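# Clerilstead Backup 8 for Windows: what it does and who I'd give it to

I've been putting backup programs on other people's computers for a good long while, and Clerilstead is the one I keep going back to (I sell it on this page, so take that for what it's worth!). Version 8 is out now and it's the biggest change they've made since the scheduler. I've been running it on my own desktop and on the old laptop in the kitchen, and I want to tell you what you get before you hit the download button.

The installer is one file. It's the full offline package, 835 MB, so you can drop it on a thumb drive and carry it over to a computer with lousy internet, or no internet at all. There's no little stub program that goes off and fetches the rest. You double-click, pick a language, pick a folder, and wait for the bar to fill up. It asks for a restart at the end and I'd let it have one.

## What's in it

- Full and partial backups of any drive Windows can see
- File history, up to 100 versions of each file
- Password lock on the backup folder
- Rescue drive maker (any ordinary USB stick will do)
- Ransomware watch, which is new
- Dark mode, also new, and I love it

The ransomware watch is the part people write to me about. It sits in the background and keeps an eye on your backup folder, and if some program starts rewriting a whole pile of files at once it stops the program and puts a box on your screen. You say yes or no. I ran a bulk photo renamer to see if I could set it off, and sure enough, up came the box! You can add a program to the safe list right from there, so it won't bug you about that one again.

It isn't an antivirus, though. Keep the one you have. I run it next to Pinard and the two get along fine, but with a couple of other scanners you may need to add the Clerilstead folder to the exceptions list or your first backup will crawl.
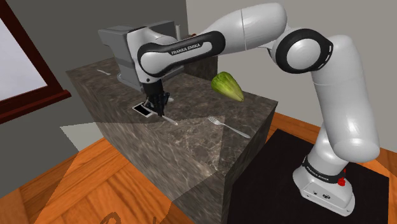
**Xolalpa, Monday, October 26, 2026** – Build notes and prices on this page were updated today. The new build fixes the scheduler bug where a weekly backup would skip if the laptop lid was closed, and it brings back the right-click menu that went missing over the summer. Thanks to Julián Echevarría, who sent me three very patient emails with log files attached until I could make it happen on my own machine.

## Home or Office?

Home covers one computer and Office covers 8. Past that there's no difference in how they back things up, so please don't buy Office thinking it's faster. What Office adds is the shared console, where you can see every machine on one screen and when each one last ran. Crescencio Carretero uses it for his insurance agency and told me he'd pay for the console by itself. I wouldn't go that far, but if you're the person who gets the phone call when a file goes missing, it's pretty nice to have.

Both come with a free trial that runs the full program. The only limit is on restores: you can bring back 1,000 files before it asks for a key. Your backups stay readable after the trial runs out, and the viewer is free to keep.

## Coming from Ondeo

A lot of you are moving over from Ondeo Sync, so a few things. Clerilstead can read Ondeo archives but it can't add to them. Open the old archive with File > Import, let it copy across, and don't delete anything until you've opened a few files and looked. Passwords don't carry over (I wish they did), so dig yours out first. Then turn off the Ondeo scheduler, or you'll have both programs trying to run at night and fighting over the disk.

## What you need

Windows 10 or 11, 64-bit only. 4 GB of memory works, more is better. You'll also want a second drive or a network folder for the backups themselves, and please, not another partition on the same disk! There's no Mac version and I haven't heard of one coming.

Your key shows up by email after you order. Check the junk folder before you write me, then write me anyway if it's not there. Keys from version 7 still work in this one until the end of your paid year, so if you're in that boat, just grab the installer and run it right over the top of the old one.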